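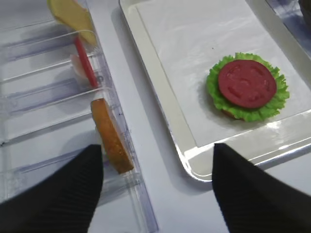 第41期 第4页

《沃克伍德》动画长片制作例会纪要

日期:2025年9月24日
地点:曼内斯影业二楼放映室
出席:导演组、动画组、灯光合成组、制片组、发行方代表
记录:制片组

一、上次纪要
通过。灯光组要求更正一处:6月那版样片的渲染超时,原文写"已解决",应为"暂未复现"。同意更正。

二、实拍质感方案
导演组重申全片要有"手持摄影的呼吸感",提议采用奥福里公司的虚拟摄影系统。演示片放了两遍。动画组问,片中的晃动是现场采集的还是后期加的,对方书面答复只说"综合处理",与会者多不满意。制片组指出,报价不含培训和第二年授权,所谓节省无从核对。
决定:暂不签约。请奥福里用本片第4场的素材重做测试,并交出未经修饰的原始数据。 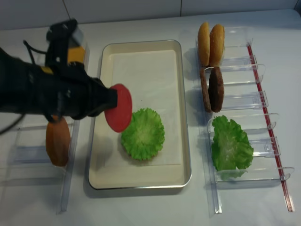

三、毛发与群戏镜头
全片现有151个群戏镜头,动画组称可按期交付。制片组对此存疑:同样的话6月说过一次,随后排期改了两回。阿隆工作室愿意承接一部分,但其样片只有远景,近景毛发未见一帧。
决定:阿隆先试做一个近景镜头,通过后再谈数量。动画组下次会议前提交逐镜进度表,不接受百分比。

四、试映
发行方代表转述,试映问卷收回2,000份,"反响热烈"。导演组很高兴。灯光组问热烈如何界定,问卷第一题是否仍为"您有多喜欢本片",代表答是。会议认为这份结果不宜写进宣传稿。
决定:问卷重拟,增设"何处走神"一题。 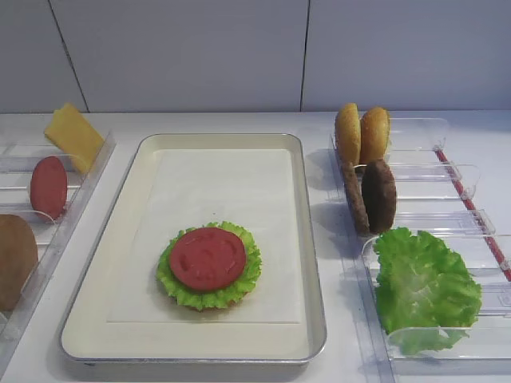 图3 台面一角

五、其他
放映室投影偏绿,报修后仍偏绿。调色意见一律以监视器为准。
下次会议时间另行通知。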